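Course handout, Unit 6: Fringed cushions and throws — construction, placement and care
Soft Furnishings in Use, Drukville
Revised January 23, 2021

Scope. This unit covers pale textile goods with a yarn fringe or a tied, gathered edge, used on upholstered seating. Plain hemmed covers were treated in Unit 5 and are not repeated. Bring the Lim sample cards to the session. Groups without a set may share.

1. Terms

Body: the main area of cloth, excluding any border.
Border: a strip along one or more sides, often in a different weave from the body.
Fringe: free yarn ends beyond the border, either left from the cloth itself or sewn on afterward.
Gathered edge: cloth drawn together along a line of stitching or a tie so that the excess stands up beyond the line.
Fill: whatever gives the piece its bulk. In written work state the fill only when there is a label or an open seam to confirm it.

2. Placement on a chair

A cushion on a task chair has one stable position, the junction of seat and backrest. Placed higher, it slides down when the sitter leans forward. Placed farther out, it takes up seat depth and the sitter ends up on the front third of the seat.

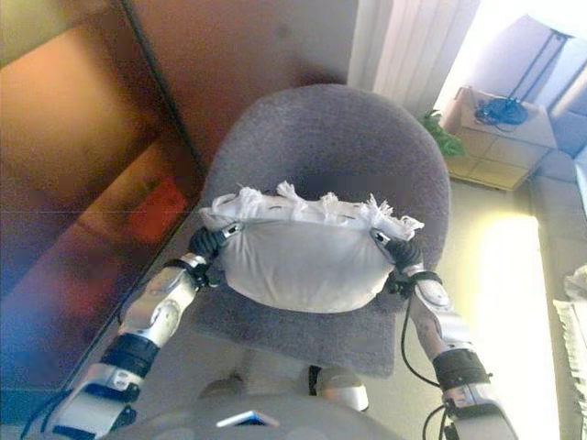 Orientation is decided before the piece is set down. A gathered edge is bulkier than a sewn one and should not lie under the thighs or behind the lower spine. With the ragged fringe along the top and the rounded bottom resting on the gray seat, the soft part of the bundle faces the load and the gathering stays clear of it. Hold the piece by its two upper corners, lower it until the bottom makes contact, then press it back. Do not lift by the fringe. Tufts pull out of a gathered seam one at a time, and the gap shows long before the seam fails.

For the Gido and Lotus seat patterns, use the dimension sheet from Unit 5 — the seat depth column, not the overall depth.

3. Body, border and fringe as separate fabrics

Brushed and fleecy surfaces are raised. Fibers stand away from the base cloth, trap lint, and mat under repeated pressure. A waffle or close knit border has no raised nap and keeps its shape better, but it snags. Fringe has neither nap nor weave to hold it and tangles at the tips. One item can therefore need two or three handling methods. Record each zone on its own line of the form.

Color should be judged away from shadow. A pale gray nap can read as beige on its shaded side, and students regularly log this as staining. Turn the piece and look again before writing anything down.
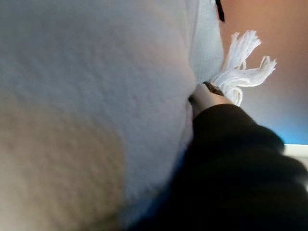 Samuele Donati objects that combing fringe, as recommended in the previous version of this handout, does more harm than good on loosely twisted yarn, and that shaking the piece from the opposite edge and smoothing the tufts by hand is enough. The objection is accepted for loose twist. For tight twist the wide comb stays in the procedure, worked from the tips inward.

4. Care sequence

Shake out. Check the gathered seam for loose stitches. Brush the body in one direction only. Leave the border unbrushed. Separate the fringe last.

Washing is covered in February. Until then, spot clean with a damp white cloth and blot — rubbing mats the nap.

5. Exercise

Take one fringed item from the Drukville shelf, lot 426. Complete the form for body, border and fringe. Make 9 entries, three per zone: surface, condition, handling. Hand the form to Benedetta De Luca before the next session. Forms with the fill guessed will be returned.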